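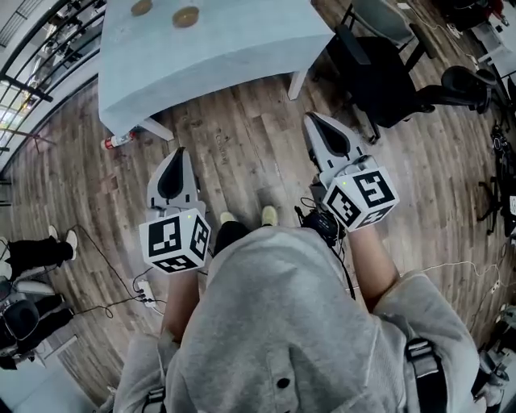
On the plank floor, gray hood and both hands forward.

I went to the open day of the Volell tea house and workshop in September, together with my neighbor Glenys Rowlands. She had read about it on a card in the post office, and I wanted for a long time to see how a small tea company does its work.

The entrance cost nothing, but a tasting ticket was 400 yen, and I think this is a fair price. We came at half past nine. The doors were already open and the first group was inside, so we had to wait 20 minutes in the yard. There was a bench, and the weather was mild.

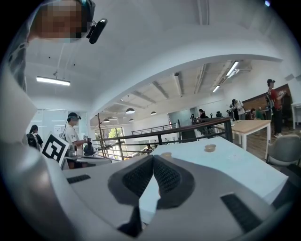
The tasting was led by Mr. Hattori, who buys the leaves. He gave us first a green tea from the early harvest, then a roasted one, and last a blend which the house calls Namau. The early tea was too grassy for me. Glenys liked it very much and asked two times how long it should stand in the pot. One minute, he said, and the water must not boil. The roasted tea smelled of toasted bread and I could drink it every evening.

After this we walked through the drying room. It is smaller than I expected, and quite loud. The dryer is an old Bevotari with the number 583 painted on the door, and the man who works with it did not know what the number means. He let us put our hands in a sack of finished leaves. They are very light, and my sleeves smelled until the next day. 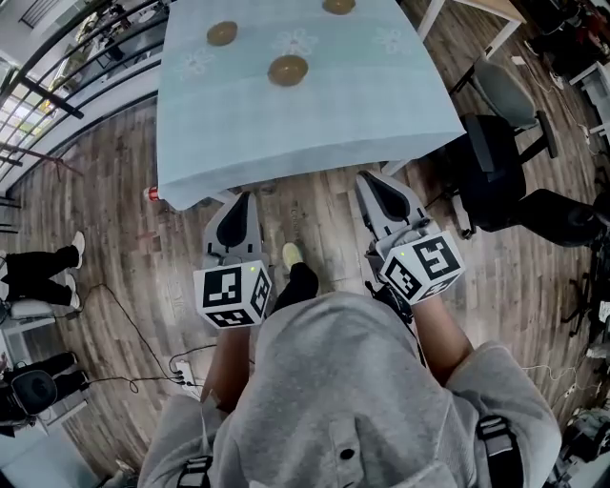
The packing is done upstairs. The stairs are steep and there is no elevator, so older visitors should ask at the desk before they buy the ticket. I would have liked to hear more about the farmers, but the guide for this part had to speak fast, with the next group already on the stairs.

In the shop I bought one tin of the roasted tea for 927 yen. The Namau blend was sold out before noon. The bus back goes once an hour from the other side of the bridge, and we missed one, so we ate our rice balls by the river.

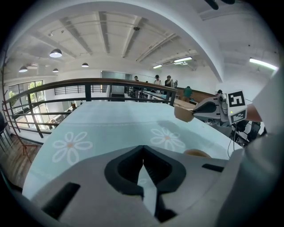 Daisies on the pale blue tablecloth, with the railing farther back.

The next open day will be in spring. Glenys has already written it in her calendar, and she wants to come earlier for the Namau.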